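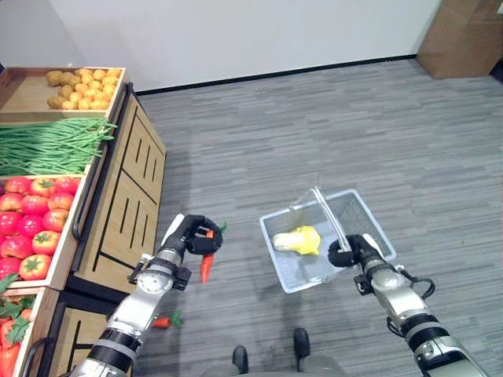

Tiered crates for root veg and greens: what goes on which level?

Forum > Small Shops > Produce and Displays

2,179 views | 14 shares | 9 replies

dan_eze
We are redoing the produce corner at our shop in Drotville and I want opinions before I fix anything to the wall. Light pine crates in tiers, shallow one on top, a deeper one lower down, black rail along the front. Right now it goes potatoes on top, green beans under them, tomatoes under the beans, and more red stuff with some greenery at the bottom. Customers use the gray wire baskets. Carpet floor, which came with the lease.

My problem is the order. My wife says potatoes up top are wasted space. I say they look tidy in the shallow crate. Budget is 80 dollars for changes, so no new fixtures.

Danjuma Eze, Drotville

sarita_b
Potatoes belong at the bottom. They're heavy, they drop dirt, and people who want potatoes will bend down for them. Nobody buys potatoes on impulse. Put the tomatoes at the top where the light hits them.

produce_garba
Disagree with sarita_b on the tomatoes. I ran a produce section for 36 years and a deep crate of tomatoes at the top of a tier gets dug through by every person who walks past. You lose the bottom layer. If they're stacked in rows leave them in rows, at waist height or lower, and top up from the back.

Beans where they are is fine. Keep them lying the same direction. They will hang over the front a little and that's OK, it looks full.

sarita_b
A shallow crate on top with one or two layers of tomatoes doesn't get dug through. I didn't say move the deep crate.

produce_garba
Then you're restocking every hour.

sarita_b
In a small shop you're standing right there anyway.

vshetty
Where are the carrots and cabbage going? You list four levels and neither one is in it. If you sell carrots with the tops on, they need more depth front to back than you'd think, or the greens get in the way of the bin next door. I lay them all with the tops pointing one way. Napa cabbage I keep in its own bin because the leaves bruise when anything is set on them.

dan_eze
Good catch. Carrots with tops and napa are in a separate bin for now. I was hoping to get them into the bottom tier and move the red stuff somewhere else.

zarmeena_m
Take the tops off the carrots. They pull moisture out of the root and you'll have rubbery carrots in a couple of days. We twist them off at our place in Jalisville and sell the carrots plain.

vshetty
They sell better with the tops on. I charge more for them too. Mist them and don't put out more than you can sell in a day.

zarmeena_m
They sell better on the first day. I had a customer bring three back.

produce_garba
You're both right, it depends how fast you move them. Slow shop, tops off.

zarmeena_m
Different question for Danjuma. Carpet under a produce display? We had carpet when we started and it was a mistake. One squashed tomato and you have that spot until you move out. Put a mat down at least, the full width of the crates plus a step out where people set their baskets on the floor.

dan_eze
Landlord won't let me pull it up but a mat I can do. I've seen the ribbed ones from Clerus, does anyone have one? Is the edge flat enough that people don't trip?

vshetty
I have two. The edge is flat after a week, tape it until then. Get the dark one.

dan_eze
17/11/2020 update. Moved the potatoes to the bottom, tomatoes stay in the deep crate, beans stay put. Top crate is limes for now. Mat is ordered. I left the tops on the carrots and I'll see how they hold up. The cabbage still doesn't have a good place.

sarita_b
Limes on top is fine. I'd still try tomatoes.

3 min read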